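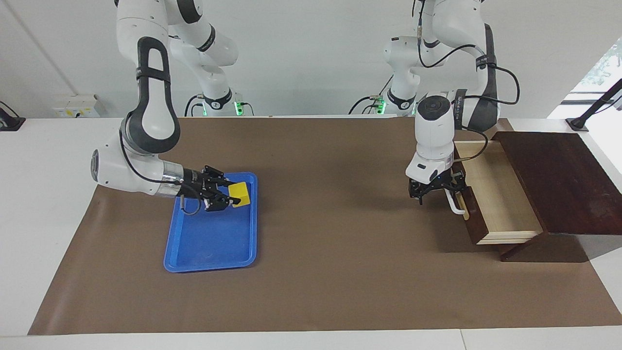
A yellow cube over the blue tray, brown paper on the long table.

About Us

Hi, and welcome to Stiketti! We're a small sewing and mending school, and I'm the one who started it, teaches most of the beginner classes and answers the phone with pins in my mouth. If you've ever stood in front of a closet full of clothes with one little thing wrong with each of them, you're who I had in mind when I opened the door.

How it started

I learned to sew because of a winter coat. It was a good coat, green wool, and the lining had gone at both armholes. The shop I took it to wanted more than I'd paid for it, so I bought a packet of needles and a spool of the wrong thread and spent a whole weekend making it worse. Then I unpicked everything and did it again. The second try held for six winters (the first one you could have pulled apart with a sneeze).

After that people kept handing me things. Jeans, mostly. Then a tent, then a wedding veil with a burn in it, then a stuffed rabbit that had lost an argument with a dog. I fixed them at my kitchen table in the evenings, and at some point I noticed that what I liked best was when the person pulled up a chair and wanted to see how I did it. So I started asking them to stay. That was the school, really, long before it had a name or a rent bill.

We moved into our first real room on October 18, 2019, with two sewing machines, a borrowed iron and a kettle that leaked. I still have the kettle. It doesn't get used.

What we teach

Our main course is called Buvard and it runs for 11 weeks, one evening a week. It's for people who have never threaded a needle, or who did it once in seventh grade and have been avoiding it ever since. You begin with hand stitches, on scraps, and I won't let you near a machine until your backstitch lies flat. I know that sounds strict! But people who start by hand sew better seams later on, and they're a lot less scared of the machine when it finally comes out. By the end you'll have put in a zipper, turned up a pair of pants, patched a knee and made a tote bag with a lining and a pocket in it.

Then there's the Mending Night, which you can drop into without signing up for anything. Bring one item. Please, one. I've had people arrive with a trash bag full and then go home with nothing finished, and that's a sad way to spend an evening. We'll look at it together, work out what it needs, and you'll do the fixing yourself with somebody beside you.

The pattern class, Buzatu, is the newest and it's my favorite to teach. You trace a garment you already own and love, one you wish you could buy again, and make a pattern from it. We work on paper first, then cheap cotton, then the real cloth. It takes patience and a lot of erasing. One class spent an entire evening on sleeves and was still talking about sleeves in the parking lot.

We don't teach quilting. I get asked a lot, and I love quilts, but I'm bad at them, and you should learn from someone whose corners meet.

What it costs

Mending Night is $11, and that covers thread, needles, patches and tea. Buvard has its own price that goes up on the class list each season, and you can pay in two parts if that's easier. We also keep two free places on every Buvard course. You don't have to prove anything or fill out a long form to get one. Just tell me you'd like it.

The remnant shelf

Along the back wall of the stitching room there's a shelf of fabric ends from Trultus, the upholstery workshop up the street. They give us what's too small for a chair, and you can take what you like from it for class projects. It's mostly heavy stuff, great for bags and aprons and awful for anything you'd wear in July. If you have fabric at home you'll never use, we'll take pieces 40 inches or longer. Please wash it first, and please no more fleece. We have so much fleece.

A few things people ask

Do I need my own machine? No, ours are old and heavy and very forgiving. If you have one you'd like to get to know, bring it along, with the manual if you still have it and the foot pedal (people forget the foot pedal constantly).

Am I too old to start? Our students range from teenagers to well past retirement, and the neatest buttonholes I've ever seen came from a man who took up sewing after he gave up driving.

Can you just fix it for me? Sometimes. I take in a little repair work between courses, but there's a wait, and I'll probably try to talk you into a class while you're standing there.

Can I bring my kid? For Mending Night, yes, if they're old enough to be sensible around an iron. The evening courses are for ages fourteen and up.

Come by

The best way to find out if you'd like it here is to walk in. The door sticks, so give it a good push. If I'm teaching, take a seat and have a look through the button drawers until we stop for tea, then come and say hello. And wear something with a loose button if you've got one, I'll show you how to sew it back on so it stays.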